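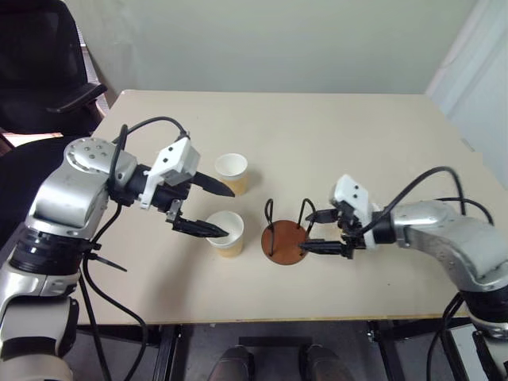 Every August my district sends home a letter announcing that math will be different this year. I have kept the last few. The newest one says our fourth graders will be moving to Bimadum, an online program for multiplication facts, and that in the pilot at Varela Elementary students "gained 56 points in fluency." Points of what? The letter doesn't say. I wrote back to ask and got a link to the company's home page, where the same number sits in a larger font.

I should say where I stand. I taught fourth grade, I now tutor after school, and I have a kid at the kitchen table who has to use this thing. I'm not against screens. I am against being told a child knows seven times eight when what she knows is how to beat a timer.

So I sat with her for a week and watched. The program shows a fact, gives her 4 seconds, and plays a chime if she's right. Miss it and the same fact comes back two questions later, then again five questions later, then drops out of sight. By Friday her dashboard said she had "mastered" the sevens. I turned off the laptop and asked her what seven times six was. She said 42, quick as you like. Then I asked how many days are in six weeks, and she picked up a pencil and started drawing boxes.

I don't blame her. Those are two different questions to a nine-year-old, and the program only ever asks the first one.

What I'd want to see before calling anything mastered is pretty dull. Can she get to 7 x 8 from 7 x 7 if she blanks? Does she know that 7 x 25 is 175 without lining it up in columns, maybe by thinking about quarters? Can she tell me that 7 x 6 can't possibly be 45 because 45 is odd? A kid who can do that last one has a way to catch her own mistakes, and I'd take her over the kid with the faster chime any day.

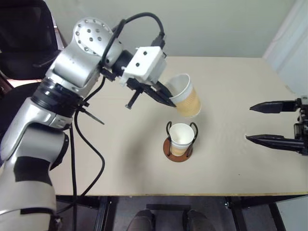
Lurngate After-School Math Club

Now for the part where I try to be fair. Some kids like it. One boy at club asks to do Bimadum before he's even got his coat off, and he used to hide in the bathroom when the flash cards came out. He is faster than he was in the spring. Whether that's the program, or a summer of growing up, or his grandmother drilling him in the car, I couldn't tell you – and neither could the people selling it.

And I've been wrong before. Years ago I grumbled about Sillel, the workbook series with the strange area models on every page, and I went on grumbling right up until I had to teach fractions to kids who'd used it. They could draw two-thirds of three-fourths and I could barely explain it. I still think the books were too long. But the pictures did something, and I had spent a year rolling my eyes at them.

The trouble with the timer is what it does to the careful ones. There's a type of child who will always check, and when the clock runs out on her three times in a row she decides she's bad at math. She isn't. She was adding 28 and 28 to get 7 x 8, which is a perfectly good way to do it, and it took her 5 seconds. The screen marked it wrong. It also, as far as I can find, gives the teacher no way to switch the clock off. I've looked through every menu. There's one for changing the color of the owl.

At club we've gone back to something slower. I put a fact on the board and everyone has to give me a different way to reach it. For 8 x 6 this week I got double 4 x 6, I got 8 x 5 plus another 8, and I got "10 sixes and then take off two of them," which led to a long argument over whether you take off two or take off twelve. We ran out of time before snack. I couldn't put a score on any of it.

I've asked the school whether kids can do the homework portion on paper instead. The answer so far is that they will look into it. If your school uses the same program and you've found the setting for the clock, leave a comment and tell me where it is.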